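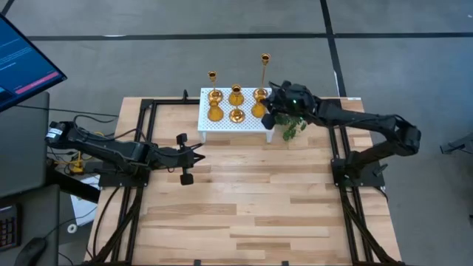 Gold candle holders on and beside the white riser.

Wandwood Evening Suppers
Progress report to the Pesonen Fund, 4/7/25
Prepared by Elin Foulkes

You asked for a short report this time, and I have read the note about appendices and taken it personally.

The second grant period began with 57 regular diners and one working oven. We now have 200 people on the mailing list and two working ovens, although the list grew a good deal faster than the kitchen did. Most weeks we cook for whoever signs up by noon the day before, plus the people who have never signed up for anything in their lives and see no reason to start with soup.

Spending
The kitchen line is closed. The secondhand range from Plekgate came in under the quote, and then the gas fitting came in over it, so the two invoices more or less shook hands. We have $3,000 left in the transport line. The plan was a shared van on supper nights, but the diners who needed rides had already sorted themselves into carpools with fixed seats and, I gather, fixed opinions about the radio. I would like to move half of that money to food and keep the rest for winter, when the carpools tend to fall apart.

Food costs are up. Onions and potatoes are fine. Butter is not fine, and the baking group has been spoken to.

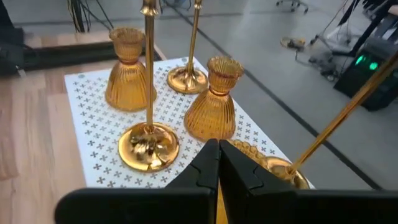 The harder problem is the calendar. We promised you a supper every week, and we missed four. Two were lost to the boiler, one to a double booking with the choir, and one to me, as I wrote the wrong week on the poster and then defended it for longer than I should have. We now keep a single calendar by the kitchen door, and only two of us are allowed a pen.

Attendance
The average is 21 new faces a month, counting anyone who stays long enough to eat. Older residents still make up the bulk of the room. Families come early and leave before dessert, so we have moved dessert forward, and this has upset the older residents. We are trying fruit at both ends.

The survey you asked for went out on the Irkotex forms. Replies were warm but brief. The question "How has the program affected your sense of connection?" was mostly answered with "yes" or left blank - one person used the space to ask for less dill. I would like permission to rewrite it in words that people use at a table.

What comes next
The cooking classes start in September. We have a teacher, a date still to be settled, and more peelers than any class could need. Please let me know about the transport money before then, as the flour order has to go in early. I will send the signed accounts separately, with no appendices.

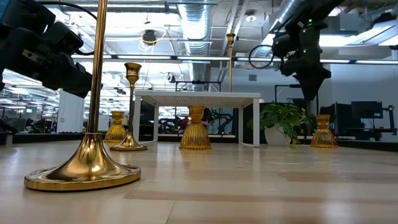
Brass and amber glass, with the tall polished brass stanchion at left.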